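Home | Projects | Reports | Student Work | Contact

Teaching Two Arms to Clear a Table: Project Report

So the idea was simple enough on paper. I wanted a learning system to copy how a person tidies up, and for that it needs examples - lots of them. I don't own a pair of robot arms (I wish!), so everything was done in simulation with a little toolkit I wrote and named Natex. I drove the arms myself from a desk in the Friesen lab at Plustthorpe, one run after another, and Natex saved whatever each camera gave me along with the joint positions.

My goal was 400 runs. I ended up recording 1,231, mostly because I kept changing my mind about what counted as a good one, and then I had to go back and start a whole batch over. 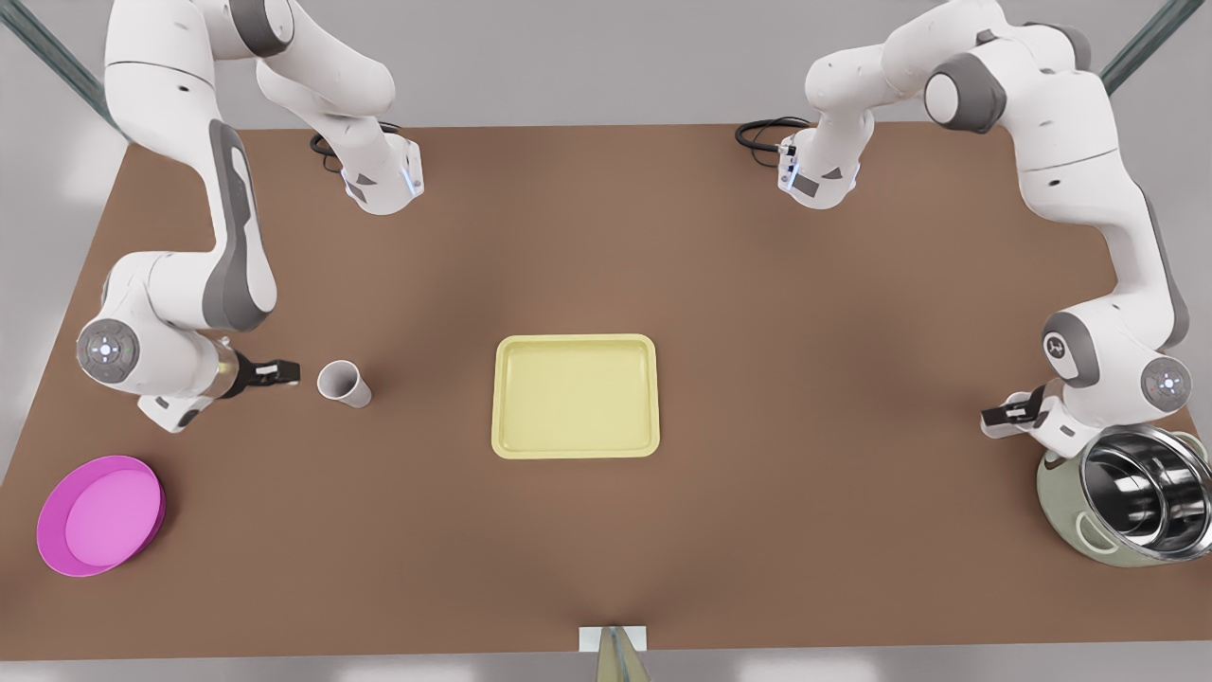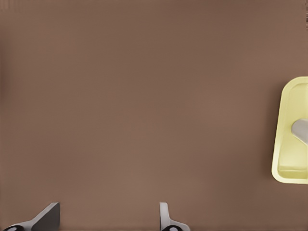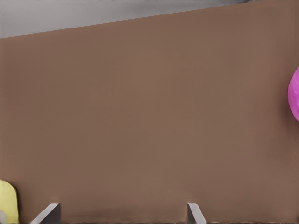
The part I spent the longest on was deciding which camera views to keep. My first plan was to save only the overview, since it's so much easier for me to follow while I'm driving. With that one I can see the cup on its side and the open end of it facing the gripper, and I know right away how I want to come in. The close views with the fingers at the bottom are way harder to read, and half the time I only get a corner of the yellow tray and a whole lot of brown table. But when I trained on the overview alone, the grippers kept closing a little short of things, and adding the close views fixed most of that. I kept all of them in the end, even though my hard drive was not happy with me!

The other headache was my own driving. I pause a lot when I'm thinking, and the model learned to pause too, which was pretty funny the first time. I trimmed the long waits and threw out any run with more than 2 failed grabs. My advisor thinks a few failed grabs are good for it, and I'd like to test that properly in January with a separate set called Plovari, where every run has one miss and a recovery.

Contact the student projects page | Copyright 2022 | Back to top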